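Category: Company News / Food Service Supply

Ikov to move Udside tray wash and return service to new Kilska depot

KILSKA, 02/03/2020

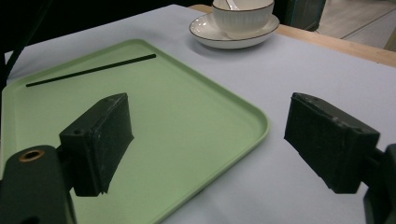

Ikov, a supplier of reusable serveware to canteens, hospitals and school kitchens, will move its Udside wash and return operation to a new depot in Kilska. The depot has a floor area of 1,090 square meters and replaces two rented units in Udside, both of which will be given up when their leases end in October.

The depot will handle collection, washing, drying, inspection and dispatch of trays, lidded bowls and cutlery under the company's pooled supply contracts. Under these contracts the customer pays a fixed charge per item per cycle. Ikov keeps title to the stock and replaces items that fail inspection.

The washing equipment was supplied by Ekwueme under a separate purchase agreement. It consists of two conveyor washers with a shared rinse water recovery tank and a common drying tunnel. Final rinse water is filtered and reused in the pre-wash stage of the next load. Each washer can be isolated for descaling while the other remains in service. In the Udside units a single washer served the whole site, and descaling was carried out overnight.

Items leaving the drying tunnel pass to an inspection bench. Trays are checked for cracks, warping, worn rims and staining. Items with surface staining only are sent for a second wash. Items with cracks or worn rims are withdrawn, sorted by material and sent to a reprocessor. Withdrawn stock is recorded against its batch number, and the record is included in the customer's quarterly statement.

Service changes for existing customers

Customers on the Udside route will keep their present collection days. Collection times will change for sites to the north of the river, where vehicles will now arrive in the morning. A revised schedule will be sent to each site contact no later than 14 days before the first collection from Kilska.

The minimum order for pooled trays remains 300 per delivery. Smaller sites may combine orders where they share a delivery address. Crates must be stacked with the label side facing out and must not be loaded above the fill line. Food waste should be scraped off before items are placed in the crate. Crates containing glass or ceramic items will be returned unwashed and a handling charge will apply.

Customer account numbers, contract terms and cycle charges are not affected by the move. Deposits held on crates will be carried over in full. Purchase orders already issued to the Udside address remain valid and do not need to be reissued.

Staffing

All permanent posts at the Udside units will transfer to Kilska. Ikov will also recruit for 20 new posts covering wash line operation, inspection, maintenance and driving. Recruitment for maintenance posts will open first, so that those employees can be present while the equipment is commissioned. A shuttle bus between Udside and Kilska will run at the start and end of each shift for the first year of operation.

Commissioning

Equipment will be commissioned in three stages. In the first stage the washers will be run empty to confirm temperature, flow rate and detergent dosing. In the second, Ikov will wash its own reserve stock and take surface swabs for hygiene testing by an outside laboratory. Customer stock will be processed in the third stage, one route at a time. The Udside units will remain available as a fallback until the last route has been moved.

The company expects the rinse water recovery system to lower fresh water use per item compared with the current site. Measured figures will be published after the first full year of operation.

About Ikov

Ikov supplies, washes and maintains reusable trays, bowls, cutlery and transport crates for contract caterers and public sector kitchens. The company is privately held.

Press inquiries should be addressed to the Ikov communications office. Customers with questions about collection times should contact the route desk and quote their account number.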